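Automation at Demberg: what changes for staff
Speaker notes, staff briefing, June 2025

Slide 1. Opening
Welcome colleagues from both shifts. State at the outset that no post is removed under the Cornis programme. The 59 staff on the sorting lines keep their grade and hours.

Slide 2. Present arrangements
Each line handles 622 trays a shift, all lifted by hand. Refer to the March survey – wrists and shoulders were the main complaint. Pause for questions.

Slide 3. Revised duties
Operators will set up the cell, clear stoppages and check finished work. Training is given in paid time at the Gireck site.

Slide 4. The conveyor cell
Point out the gripper over the far right end of the belt, and the small sensor board with its red light behind it. Blue lines divide the work surface into squares; operators will use these when reporting a position.
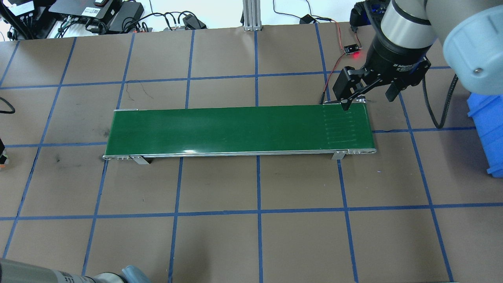 Slide 5. Next steps
Yurt line first, the others to follow. Written comments to the programme office – 300 words at most.

Comments (2)

lineside_b: Will night shift get the same training hours?

Packing Hall 2: Slide 3 should say who signs off a stoppage.

Contact: Demberg Staff Office | © Demberg | Back to top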